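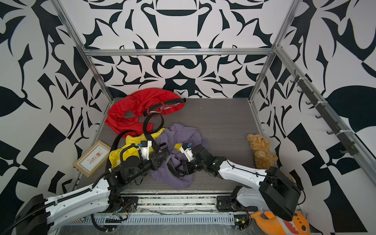

Walls That Shout, Clothes on the Floor

By Purificación Montes

When I moved to Stultport I rented a room with white walls, a white door and a white ceiling. The owner told me it was a restful room. I lived there for four months and I did not rest. Every shirt that I left on the floor looked like an accident. In a pale room there is no place to hide a red shirt, and I am a person who leaves shirts.

It was in that time I started to be interested in strong patterns, the kind in black and white that many people say they could never live with. I have now looked at a good number of them, in homes, in shops and in workrooms, and I want to defend them a little. I also want to say where they are difficult.

The pattern I like best is made of leaves that are not exactly leaves. There are crescents and scrolls, and some long points that could be thorns. The left side repeats the right side, as when you fold a paper with wet ink inside. This mirror is important. A large pattern without any order makes the eye tired very soon, but when it is symmetrical the eye finds the middle and stays there for a moment before it goes to walk.

With such a wall, the color must come from the things. Put a red garment near it, then a bright yellow one and a lavender one, and each of them looks stronger than it did in the drawer. The clothes do not need to be folded for this. A crumpled heap is a soft shape, and the wall has hard, clean edges, so the two are good company. I would not leave the heap there for a week, but for an evening I can look at it with pleasure.

The small things are more of a problem. A picture in a light wood frame, with a cream mat and some green sprigs, almost disappears if you hang it in the middle of big black shapes. I prefer to lean it at the foot of the wall, where it can be found slowly. Plush animals have a better chance. A tan teddy bear has no sharp line anywhere, and against black leaves it looks very calm. An orange toy with a red zigzag mouth is another matter, it fights with everything, and I would keep it for the same reason.

About the floor I have a firm opinion: gray, with a wood grain if you like it, and no rug with figures. The walls have talked enough.

Metal works better than I expected. My first idea was to finish the edges with painted wood, and I even bought two lengths of it from Garrido, the timber shop near the harbor. It looked heavy, like the border of a funeral card. Plain aluminum rail with its grooves left open is lighter. It takes the light along the top, and gives the eye a straight line to hold.

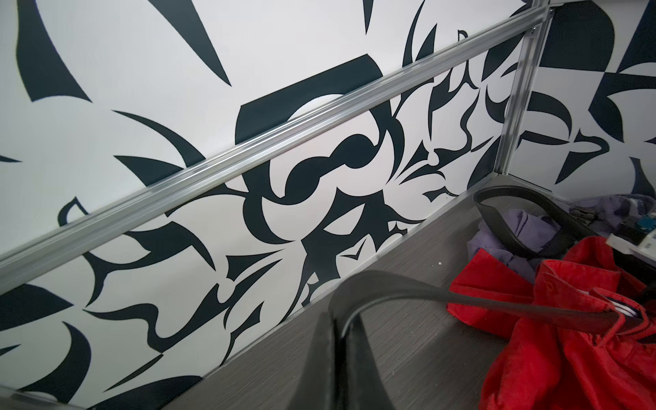
A silver rail crosses the black and white panel and meets the post at the corner.

The corner is where most people make their mistake. They try to continue the drawing from one wall to the next without a break, and they lose many hours and a lot of printed material. I did this myself with a roll of Skerix film, up to 20 feet of it wasted, and the leaf still did not meet its other half. A post in the corner solves the question. Each panel ends at the metal and the next one begins fresh, at its own angle, with its own shapes.

For the hooks I advise a simple strip, dark gray, with the hooks small and at equal distance. White cable ties will hold it to a rail and you can move it when you change your mind. A bag strap or a belt hung there becomes one more black curve beside the others. On the floor it does the same thing, I must admit, and this is perhaps why so many of mine stay on the floor.

My present room has one patterned wall only, behind the bed. The panels came from Sendov and cost me 519 with the delivery, which I paid in two parts. My neighbor came in March to see it and stood quiet for some time. Then she asked if it keeps me awake. It does not. In the morning, when the light is gray and uneven, the white parts go a little gray also and the black shapes look softer. I lie there and choose one curl and follow it until it is time to make the coffee.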